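Tokent Household Things: read me first

Hello, and thank you for picking up this collection. Tokent is a set of pictures of ordinary household things, put together so that anyone working on naming, sorting or finding objects around the home has something lived-in to practice on. It holds 1,098 pictures of 117 different objects, and most of those objects have seen some use, which we like very much. A mug that has been through a few hundred breakfasts is better company than one fresh out of the carton.

The pictures are sorted into 20 folders, named after whatever a person would call the thing at home. "Cylinders" is the folder people write to us about, so I'll say a word on it. We put an item there when its shape is plain but its use isn't, and we left it to you to decide whether you want to fold it into something else. Please keep the surface notes if you do! Mehwish Lashari wrote every one of them, down to the scratches and specks, and they took her most of July.
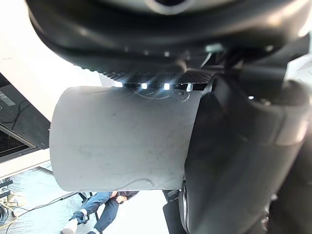

Photo: Mathis Deschamps / Tokent

The notes for a piece like the pale grey cylinder give the color first, then the wear (scuffed, faint scratches, small dark specks), then any marking. Faint engraved marks are entered as "marking, round" or "marking, other", and we don't guess at the lettering if it can't be read.

The kitchen folders are the biggest, and I'm fond of them. Bowls, mugs, plates and pans each have their own, and there is one more called "at the sink" for dishes that are in a rack, in a basin or halfway to the dishwasher. Albane Lacroix and I went back and forth over whether a bowl in a dish rack belongs under "bowls" or "at the sink", and in the end we listed it in both, so please watch for doubles when you add things up. The file called places.txt tells you which is which. 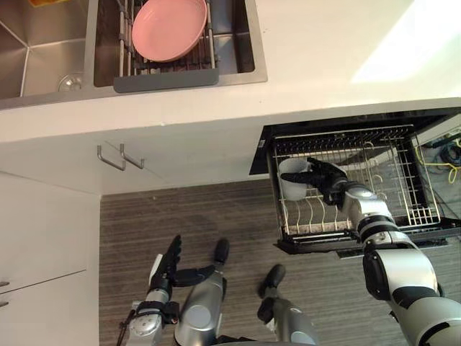 At the sink: pink bowl in the dish rack, white mug in the dishwasher.

Color names are the everyday ones. Pink is pink, and we didn't split it into rose and salmon, though Jacqueline Aubert made a good case for it. Where two of us disagreed, both names are in the notes with a slash between them.

Known gaps: we have only 4 pictures of lids on their own, and almost nothing made of glass. If you have a cupboard full of either and would like to help, do write.

You're welcome to use the pictures for teaching, study or your own projects. Please credit Tokent and keep this file with the folders when you pass them along.

Jérémie Riviere, for Tokent
Last changed Jun 25, 2022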